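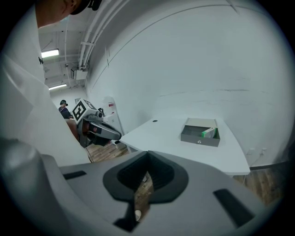
Reading time: 21 minutes, exercises not included

Chapter 4
Walls That Already Have Jobs

Most books on interior layout begin with a blank rectangle. It has four walls, a door, a window if the author is feeling generous, and a small arrow pointing north. You are then invited to put furniture in it. Students get very good at this, and then they graduate and meet a room.

Rooms in use come with things attached. The one at the head of this chapter has white pipes and conduits running in a bundle along the upper wall and the ceiling, bending down toward the corner, with an electrical box mounted below them. All of that was decided by people whose trades you will rarely share and whose phone numbers you will not be given. Your table goes where they left you space.

This chapter is about that leftover space. We will call it the free wall, and by the end of the chapter you should be able to walk into a workroom, find the free wall, and defend it against the people who want to put a cabinet there.

4.1 What counts as free

A stretch of wall is free when three things are true of it. No service is fixed to it at a height you need. No person has to get at it in a hurry. No door swings across it. The first test is easy and the third can be done with your arm. The second causes the arguments.

Take the electrical box. On a plan it is a tiny square, and a beginner will happily slide a shelf unit over it, reasoning that a box that size can't want much. It wants the floor in front of it. An electrician has to stand there, set down a tool bag there, and open whatever opens. Local rules will tell you how much clear floor to leave, and you should look them up for every job, including the jobs where the client says the last designer didn't bother.

Pipes ask for less. A run high on the wall leaves the lower part usable, and people of ordinary height tend to stop noticing it within a month. The trouble starts where the run turns downward. A bend toward a corner means the corner is spoken for, and on a drawing you should hatch it out before you do anything else. Students who leave the hatching until later end up with a lovely scheme and a desk with a pipe through it.

4.2 The table problem

A table against a wall serves people on one side, or one side and both ends if the ends are clear. Pull the same table out into the room and it can take twice the company, at the price of a walkway behind it that must be kept clear and never is.

Look at the white table in the opening photograph. It stands against a broad stretch of white wall, and its front edge is curved. Curved fronts get sneered at in studio classes, where they are thought to belong to reception areas and dentists. In a narrow room they earn their keep. A straight edge gives everybody the same depth of table and the same two corners to walk into. A curve lets the depth vary, so the deeper part can take the work and the shallower part can give a little floor back to whoever is trying to get past with a tray.

You will also see faint scuffs on the wall, and a thin dark line running horizontally. Learn to like marks of this sort. A clean wall tells you what the painter did. A marked one gives you something to ask about: How high is the mark? Does a chair back reach it? Has the table always been where it is now? You can't answer any of this by looking, and you will be tempted to. Write the question in your notes and put it to a person who uses the room.

4.3 Case: the Jirari workroom

The Jirari building has 3,136 square feet of usable floor, and when Uyên Chu was hired to lay out its workroom, that was the figure in every email. It was correct and of no help at all. What she needed was the length of free wall, and the file didn't have it.

She measured. The workroom had 121 feet of wall, corner to corner to corner. After she took out doors, service boxes, their clearances, and a radiator that had been left off every drawing since it was installed, she had 41 feet left. The client had already ordered tables from Cevel. They were handsome tables, and they needed considerably more wall than that.

The first proposal, by the client, was to stand two of the tables in front of the electrical box "for now." Chu's reply is reprinted in Appendix B and is recommended reading for anyone who struggles to be polite and immovable in the same paragraph. The second proposal was to return the tables, and Cevel's position on returns was clear. The third, which was built, put a single row along the longest free wall, turned the remaining tables end to end down the middle, and moved the storage to the far end of the room.

Moving the storage did most of the good. Tall storage is greedy: a cabinet uses its own width of wall and then spoils the foot or so on either side, where you can't quite fit anything and so put a broom. If you must have tall pieces, stand them together at one end and let them spoil the same few feet.

4.4 Light, briefly

Chapter 7 treats lighting properly. For now, note one habit. Ceiling fixtures are placed by whoever laid out the ceiling, and the ceiling was quite possibly laid out before the room had a purpose. Mark each fixture on your plan before you place a table, and mark which way its long side runs. Then stand where the worker will stand, with your back to the light, and see whether your own shadow falls on the work. It takes a minute and you will feel foolish. Somtochukwu Akpan, who reviewed this chapter, asks his students to do it holding a newspaper. He has never explained the newspaper, but their plans are better than ours were.

4.5 Before you draw

Have these on paper before you open any software:

Total wall length, corner to corner, by your own tape.
Every pipe, conduit and box, with its height above the floor.
Every bend in a pipe run, and the corner it heads for.
Door swings, drawn as full arcs.
Clear floor required in front of each box, with the rule you took it from.
Free wall, in separate stretches. Do not add them together. Two stretches of four feet will not hold an eight-foot table, whatever the total says.

The worked plan in Section 4.6 uses the Ristić room, which is small and has a sink. Students who find it too easy may go straight to Rarnau, where the door opens onto the sink.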